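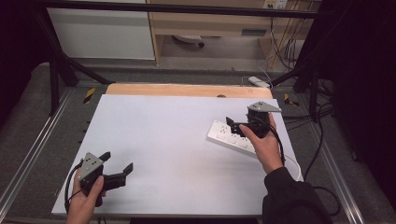 Hello again, Rinwood walkers and joggers! Darcy Ouellet here with my bit for the newsletter, typed with one foot up on a kitchen chair and a bag of frozen peas on my ankle. It's fine. I stepped off the curb outside the Sodton library the wrong way, swore in front of a toddler, and now I'm off hills until it settles down.

The timing is rotten, seeing as I finally had a good run of mornings going. I'd been doing the river loop before work (the short one, with the footbridge, not the one Esteban keeps trying to drag me around) and I was sleeping better than I have in ages. My jeans did up without a fight! I haven't stepped on the scale and I don't plan to, so please don't ask me for a number at the potluck.

So what do you do when you can't walk? I've been swimming. Well, I've been in the water. The pool in Elora has a slow lane from 7 in the morning and it really is slow, bless it. My first time I did two lengths and hung off the wall like a wet sock. Last visit I did a whole half hour with rests, and then ate a cinnamon bun in the car, which I'd do again tomorrow. You need a loonie for the lockers, by the way, and the showers on the left side are the warm ones.

Food has been so-so. I'm great at breakfast. Oatmeal, a spoon of peanut butter, whatever berries are in the freezer. Suppers fall apart when I'm tired and sore and there's leftover lasagna in the fridge. I made a big pot of lentil soup to keep me honest and I'm already sick of it, so if anyone has a favourite recipe that isn't lentils, send it along. I'll put the best couple in the May issue.

Now, the group challenge. We're adding up everybody's kilometres between now and the end of May, and the goal is 3,000. As of April 9, 2025 we're at 509, and a good chunk of that is Esteban, who walks to work and back and writes down every step of it. Come on, the rest of you! Dog walks count. Pushing a stroller counts. Swimming counts too, I asked, though my share so far is pretty tiny.

Log sheets are in the blue binder at the front desk, or you can email your total to me and I'll pencil it in. Please put your last name, we have two Lindas. The meeting spot is still the parking lot behind the rink, and I'll be the one at the back in the ankle brace, handing out oranges.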